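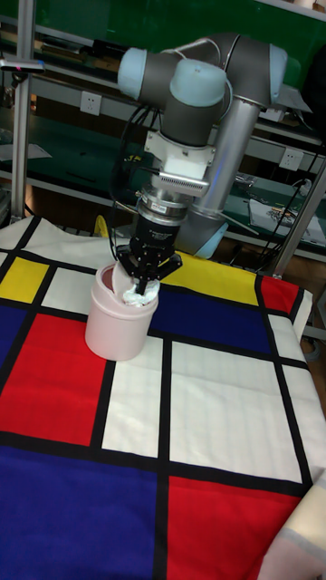 Zoltán Dudás sells tablecloths, and he will tell you that most people buy the wrong one. They buy it for the dinner they give twice a year. Then it goes on the kitchen table, where it has to get along with the mail, the car keys, a box of tissues and somebody's homework.

His shop, Fitska, takes up the ground floor of a former print works and stocks 32 patterns at a time. The one that has sold best for two years running is the one he was least sure about: big blocks of red, yellow and white inside thick black lines, after the manner of Mondrian. He ordered a single short roll of it in May of the first year. He had reordered before the summer was over.

"I thought it would be for cafes," he says. "It goes to people with small kitchens."

I went to see him because I had bought one myself and was having trouble with it. The cloth was fine. Everything I put on it looked wrong. A floral fruit bowl, a striped mug and a stack of magazines had all lived together happily on bare wood, and on the grid they looked like a yard sale. Dudás hears this a lot. His advice takes up most of an afternoon if you let him give it, and I let him.

## Start with what stays out

The first thing he asks a customer is what never leaves the table. He doesn't mean what they would like to have on it. Most people name a salt shaker and a vase. Then they go home, look, and call back with the real list, which nearly always includes tissues or paper towels, something to hold pens, and a charger.

Those are the objects to plan for. On a plain cloth you can get away with almost anything. On a bold print each thing sits against its own patch of color, and the eye goes straight to it.

His rule for a blocked pattern is to keep the objects plain, matte and in a color the cloth doesn't have. Pale pink is his favorite, and it surprised me how well it works. A smooth pale pink cylinder standing where the red meets the white looks calm. It is related to the red without trying to match it. Gray-green also works. A second red almost never does, unless you bought the two things together, and even then he would talk you out of it.

Shine is the other problem. A glazed pot picks up the colors around it and throws them back, so a white one on this cloth can end up looking yellow on one side. He learned that with a delivery of glossy canisters from Gakano, a housewares line he likes and still carries. They sat on the display table for a month and sold to hardly anyone. He moved them onto plain linen and they were gone in a week.

## The tissue question

There is no good-looking tissue box. Dudás is firm on this point. The cardboard ones are printed with leaves or seashells, and the covers made to hide them are usually bigger and fussier than what they hide.

What he suggests is an open container without a lid. A plain round one, taller than it is wide, will take a folded stack of tissues or a soft cloth, and you pull from the top. If some of it stands up out of the mouth and flops over the rim, leave it. He has seen customers spend five minutes tucking a tissue into a neat point, and the point is gone the first time somebody sneezes.

A few things to look for when you buy one:

- A rim that is a little thicker than the wall. It holds its shape and is kinder to the hand.
- Enough weight that it doesn't tip when you pull from it. If the one you like is too light, put a flat stone in the bottom.
- A mouth wide enough for your whole hand. Narrow ones look elegant and are a nuisance once you are down to the last few tissues.
- No pattern, no lettering. A container that says TISSUES on it is no help to anyone.

The same shape works for dish cloths by the sink, cotton pads in the bathroom and clean rags in a workshop. He keeps one by the cash register for wiping his glasses.

People ask whether open tissues get dusty. They do, a bit, if the container sits untouched for weeks. In a kitchen that gets used, the top one is gone by lunch.

## Where to put things on a grid

I had assumed that on a cloth made of rectangles you would want to center each object inside a rectangle, like pieces on a board. I had been doing exactly that. Dudás took my phone, looked at the picture of my table and laughed – kindly, I think.

He prefers to put things on the lines. A container set across a black line, with one color on one side and another on the other, looks as if it has been set down by a person who was about to use it. Put it in the exact middle of a red square and it looks like a store window. It also shows every time it has been moved an inch, so you find yourself straightening it.

The black lines are useful in other ways. They give you an edge to square the cloth against when you put it back on after washing. They also hide the fold creases if you fold along them, which takes some patience the first few times, as the lines don't fall at even distances. He demonstrated this twice and got it right once.

As for how much to leave out, he likes to see a good part of the cloth. A pattern this strong needs room. If you have covered so much of it that you can't tell where the yellow is, you could have saved your money.

## Buying and hanging

The cloth comes by the meter or cut and hemmed. Measure the table first, then decide on the drop, meaning how far it hangs over the side. For everyday use Dudás recommends 7 inches. More than that ends up in people's laps and gets pulled by children and dogs. For a formal dinner you can go longer, but he doesn't think this is a formal dinner kind of cloth.

Look at where the lines will land before anyone cuts. A thick black line running right along the table edge looks like a mistake, even when it is perfectly straight. Shift the cloth a few inches so the edge falls inside a block of color. A good shop will do this for you on the counter. If you order online, ask for a photo with a tape measure in it.

A small rectangle of color in one corner is worth keeping. Customers sometimes want the pattern centered so that it is the same on both ends, and it can't be done, because it was never drawn that way. The large blocks want to be near the middle or the front, where you sit. Little ones can go to the far corners.

Fitska's everyday cloths come from a mill that supplies a wholesaler called Xu, and the colors are fixed well enough to stand a warm wash. Dudás washes his at 30 degrees on the Celsius dial, inside out, with nothing white in the load for the first two rounds. He irons on the back. Black is the color to watch. It goes gray before the red or the yellow shows any wear, and a gray grid makes the whole thing look tired.

For stains, he keeps it simple. Blot with a dry cloth from the container on the table, then cold water and a little dish soap. Tomato disappears on the red, and he has been known to turn his cloth so that the red blocks face the cook.

## What I changed

I took his advice in stages. The floral bowl went up on a shelf. The mugs stayed, because I like them, but they live in the cupboard until they are wanted. I bought a plain matte container from Cindo, in a pink slightly dustier than the one I had in mind, and filled it with tissues from the cardboard box, which went straight into the recycling.

I put it down without thinking and it ended up over a line. It has stayed close to there since, apart from meals.

The charger was harder. Dudás doesn't have an answer for chargers. His own runs along the wall behind the table and is held down with a strip of tape, and he asked me not to photograph it.

Before I left he showed me the order book, which he still keeps on paper. Since the shop opened he has cut 1,756 cloths, and he writes the size of the table next to each one. Most of them are small. The largest went to a man who runs a boat rental and uses it to cover a workbench. He sends back a picture every spring to show how it's holding up, and in the last one there was a coffee tin full of rags standing in the middle of a yellow block.

"Dead center," Dudás said. "I wrote back to him about that."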